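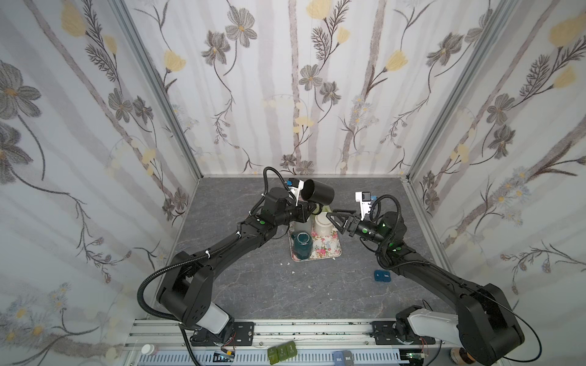 By the time I got to the club room, Yuan was already arguing with the left arm.

"You did it again," she told it. "You had it! You had it and you did the thing!"

The thing was our name for what the arms did when they forgot which one of them was in charge. We had written the rule in ourselves back in the fall (left picks up, right waits) and most of the time they went along with it. Then every so often the right one would come drifting over like a nosy aunt at a buffet, and Yuan would slap the stop button and groan so loud that the chess club next door would knock on the wall.

The regional in Tonham was on Saturday, January 23, 2021, and the event we'd signed up for was called Table Service. Cups and mugs, one tray with roses all over it, two arms, and a judge with a clipboard. You got points for every cup you moved and lost them for every cup you dropped, and there was a bonus if the cups ended up on the tray bottoms up, which Clolldale High had never once managed in the history of Clolldale High.

I should say that I was on the team as the writer. I did the logbook. I had joined because my friend Hamico told me there would be doughnuts, and then Hamico quit to do diving and I was stuck there with a pen and no doughnuts, learning what a wrist joint was.

But I'd gotten fond of them, is the embarrassing part. I called the left one Gladys. Yuan said naming them was unprofessional, and then the next week I heard her say "easy, Gladys" under her breath when she thought I was sharpening a pencil.

"Run it from the mug," I said, and dumped my bag on the radiator. "The gray one. She likes the gray one."

"She doesn't like anything. She has a grip setting."

"Her grip setting likes the gray one."

Yuan gave me the look, but she typed it in.

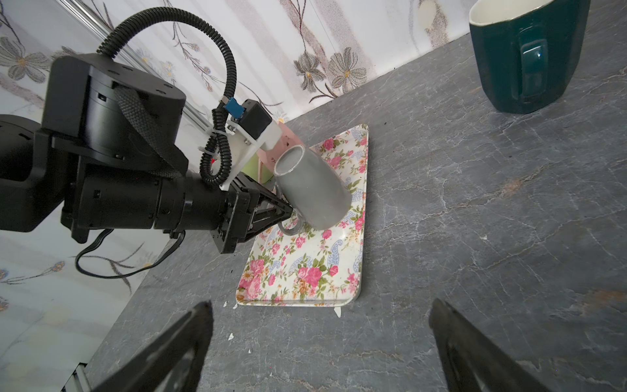

I have 61 pages of notes from that winter, and I can tell you that most of them say things like "too fast" and "too fast again" and "Yuan went to get a soda." That evening I didn't write anything down. I stood there with my nose practically on the equipment and held my breath, like a breath could knock a mug over. (It couldn't. We'd tested it. Page 14? Page 15? One of those.)

"Slower," I whispered.

"It IS slower."

"Slower than slower."

She knocked the speed down 2 more notches and neither of us said a word. Through the wall somebody lost a chess game and was being a real baby about it. I thought about my grandmother, who carried her good cups from the cabinet to the table in both hands, one at a time, and would not be talked to until she'd let go of each one. I'd always figured that was just her being fussy.

"What are you smiling at?" Yuan said.

"My grandma would've been amazing at this event."

"Can she come Saturday?"

"She's been dead three years."

"Oh," said Yuan. And then, a second later, very quietly, "Easy, Gladys."

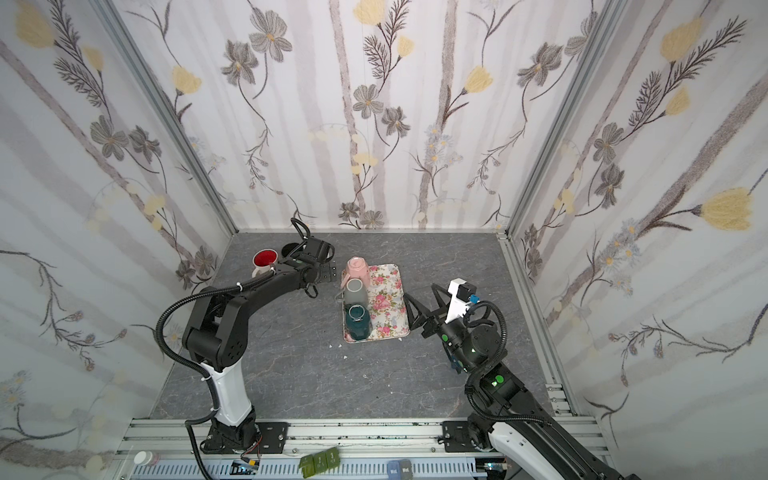

Hadiza Okeke

We did not win Tonham. A team with matching jackets won Tonham, and good for them, they were very nice jackets. But there's a line on the judge's sheet for the bonus, and ours had a check mark in it, and Yuan made me tape the sheet into the logbook right after the last page of "too fast." She wanted it perfectly straight. It took us three tries, and she wouldn't let me talk until she'd let go of the tape.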